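Kinase assay background high in no-enzyme wells, luminescent ADP readout

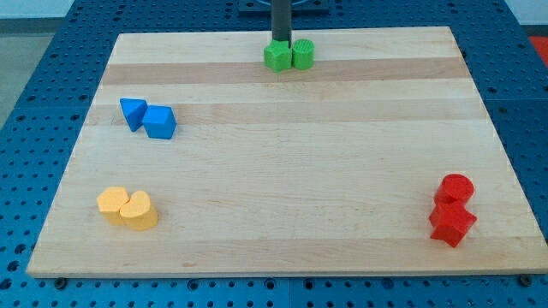
Photo: Ritu Nautiyal

Posted in Biochemistry > Enzyme assays

I am running a p38 alpha activity assay in 384-well format with a luminescent ADP detection kit. Reaction volume is 5 µL: 25 mM Tris-HCl pH 7.5, 10 mM MgCl2, 2 mM DTT, 0.01% Brij-35, ATP at 100 µM, peptide substrate at 100 µM. Incubation is 60 min at room temperature, then the two detection steps according to the kit sheet.

Signal to background is only 3. The no-enzyme wells are the problem. They read far above the buffer-only wells, and they do so on every plate. Enzyme wells look reasonable and the time course is close to linear.

Already checked:
New tips, new reservoir, new plate lot. No change.
Fresh DTT. No change.
Enzyme from a second vial of the same prep. Slightly higher signal, same background.

The ATP is a 100 mM stock made up in our lab from the disodium salt, stored at -20 and used by several people. Is this contaminating ADP, or should I be looking at the plate reader? Our reader is a Virneck and was serviced in March.

Kuldeep Jaiswal

Posted by fladthorpe_bench

Probably the reader. Ours had crosstalk between wells and we got the same thing. Try white plates.

Posted by Ritu Nautiyal

Crosstalk would follow the layout. If the no-enzyme wells are next to the enzyme columns, move them to the far side of the plate with an empty column between. If the reading does not drop, the reader is not the cause. You should be in white plates already for this readout, but check.

I would look at the ATP first. The kit converts ADP back to ATP and measures that, so any ADP carried in with the ATP is counted as product. The depletion step removes leftover ATP and does not touch ADP. A stock that is even a few percent ADP will give a background of the size you describe at 100 µM ATP. Disodium ATP dissolved in water without adjusting the pH is acidic, and it hydrolyzes slowly with repeated thawing. A shared tube gets thawed a lot.

Run these on one plate, in quadruplicate:

1. Buffer only
2. Buffer + ATP, your stock
3. Buffer + ATP, the ultrapure ATP supplied with the kit
4. Buffer + ATP (kit) + peptide, no enzyme
5. Buffer + ATP (kit) + enzyme, no peptide

If 2 is high and 3 is low, discard the stock. If 2 and 3 are both high, the depletion step is incomplete. Extend it to the upper limit on the sheet, confirm the reagent has come fully to room temperature before dispensing, and check the dispensed volume. At 5 µL a small dispensing error matters. If 4 is higher than 3, the peptide has something in it. If 5 is higher than 3, you have either an ATPase in the enzyme prep or p38 turning over ATP without substrate, which active p38 alpha does to a measurable extent. A specific inhibitor in condition 5 will separate those two.

For new stock, neutralize to pH 7.0 to 7.5 with NaOH, read the A259 for concentration, and freeze in single-use aliquots. Also include an ATP-to-ADP standard curve at the same total nucleotide. Without it you can't convert the ratio to percent conversion, and 60 min may be past the linear range for some enzyme lots.

Posted by Kuldeep Jaiswal

Ran the five conditions on Saturday. 2 was high, 3 was near buffer. 4 matched 3. 5 was slightly above 3 and went away with inhibitor. Signal to background with the kit ATP is much better, almost 60 at the top enzyme concentration. The plates were white. I have thrown out the shared stock and will post the standard curve when it is done.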